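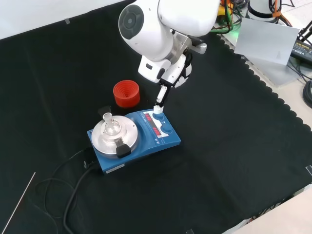

Maritza Arango wrote in to ask for a finger that can hold a round knob without chewing it up, and could we please stop selling her flat metal ones. Fair. So: the Trulen slim fingers, black, white pads on the inside face. Sold as a pair. In stock.

Made for benchtop work. Knobs, caps, stirrer dials, small plastic stuff. Pads are soft enough to grip a smooth cap and you can peel them off and swap when they wear. Two spare pads in the bag.

Finger length: 66 mm
Pad width: 11 mm
Color: black, white pads
Sold as: pair, screws included
Tool: hex key, not included

We tried three sets on a stirring hotplate with the arm over the top. Trulen, Ranside, and the old Quezada ones. Same knob, same program, 21 turns each. Trulen slipped 2 times, both early on, before we brought the grip force up. Ranside slipped more and the pad started to lift at one corner. Quezada holds hard but leaves marks, wouldnt use it on plastic. Ranside is still the better pick for boxes and flat parts, wider face.

Turning note. Get the fingers centered over the knob before you close. Off by a little and the wrist pushes the whole hotplate sideways instead of turning anything. Go down slow, close, wait a beat, then turn. Wrist runs out of travel on a long turn so plan on letting go and re-gripping.

Watch your cables. Anything looped at the wrist needs enough slack for the full turn, check it by hand first with the arm stopped. Straps on the arm links help keep the rest of the run in place.

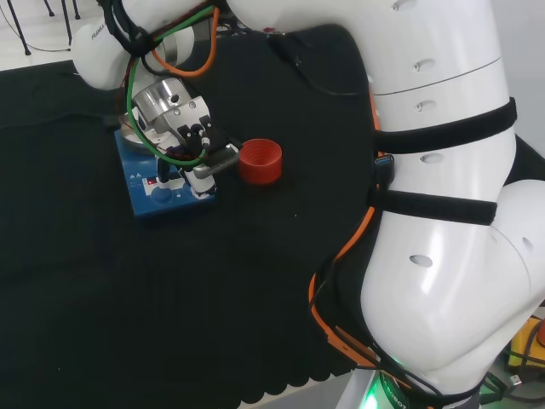 Gisela Insaurralde says the slack matters more than the fingers do, and that she lost a whole afternoon in April to a loop that was tied too short. She runs the Sekby adapter plate with hers. Fits these too, same hole pattern, order seperately.

Not for hot parts. Keep the pads off the heating plate, pad damage from heat is not covered. Not for heavy glass either.

Returns OK if pads are unused and still on the backing. Bulk price on request, email us with the arm model and how many pairs.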